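Section 6. Shared Work Tables: Setting Up, Using and Clearing

6.1 Scope

This section applies to the light wood tables placed in the open office areas of the Birnedgate building. It covers the table itself, the small items that may be kept on it, and the cables and power strips on the floor beside it. Desks along the walls and their cabinets are covered in Section 7. Tables in the Avley meeting rooms are covered in Section 9.

6.2 Before Use

1. Confirm that the table stands level. If it rocks, turn the adjustable foot by hand until all four feet touch the floor.

2. Check that the table has clear floor on every side where a person will stand or sit. Chairs not needed at the table are to be returned to the wall desks.

3. Wipe the top with a dry cloth, following the direction of the grain. Do not use spray cleaners. The finish is an oil finish and will spot.

4. Place the power strip on the floor to one side of the table, outside the area where people walk. The strip must lie flat with its sockets facing up.

Note: Power strips are issued from the supply room, item number 1389. Strips brought from home are not permitted.

CAUTION: Do not connect one power strip to another. Do not run a cable under a table foot.

6.3 Items Permitted on the Table

Work in progress, notebooks and closed drink containers may be kept on the table during the working day. The following conditions apply.

1. Drinks must be in a container with a lid. Tumblers with a handle are preferred. Open cups and cans are to be kept in the kitchen area.

2. Notebooks and books are to be set toward a side or a far end, leaving the middle of the top free for the task at hand.

3. Product boxes may remain on the table while their contents are in use. Flatten empty boxes and take them to recycling before leaving.

4. Loose cables on the table top must be coiled. A coil should be loose enough that the cable does not kink at the plug.

Note: The load limit for the table top is 300 pounds, evenly spread. Do not sit or stand on the table.

6.4 Cables and Adapters on the Floor

1. Plug each adapter fully into the strip. Adapters not in use are to be unplugged and returned to the drawer.

2. Gather any extra length and fasten it with a fabric tie. Do not use wire ties or tape.

3. Keep drinks away from the side of the table nearest the power strip.

CAUTION: If liquid reaches a power strip, do not touch the strip. Switch off the circuit at the wall panel and call the facilities desk at extension 278.

6.5 Clearing the Table

1. Remove all personal items, including notebooks and drink containers, by 6 p.m.

2. Unplug chargers and wind their cables. Return the power strip to the supply room on Monday if it will not be needed that week.

3. Inspect the floor under and beside the table for adapters and small parts.

4. Wipe the top again and report any dents or rings to the facilities desk. 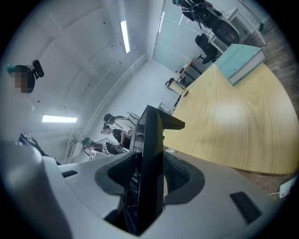
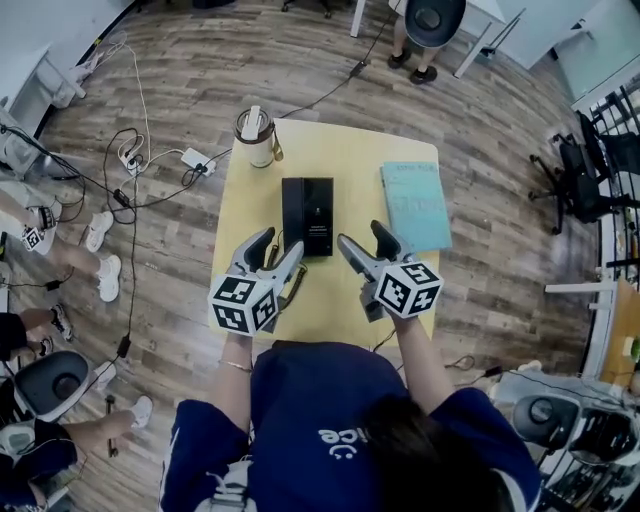
Table in use, with a light blue book or notebook on top and a white power adapter on the floor nearby.

6.6 Comments Received on This Section

Hongmei Ding wrote that step 2 of 6.4 should also give a place to keep the fabric ties, as the drawer at the Dolto end of the floor has held none since April, and asked whether a tie could be issued with each power strip. The request has been accepted and will be added to the next revision.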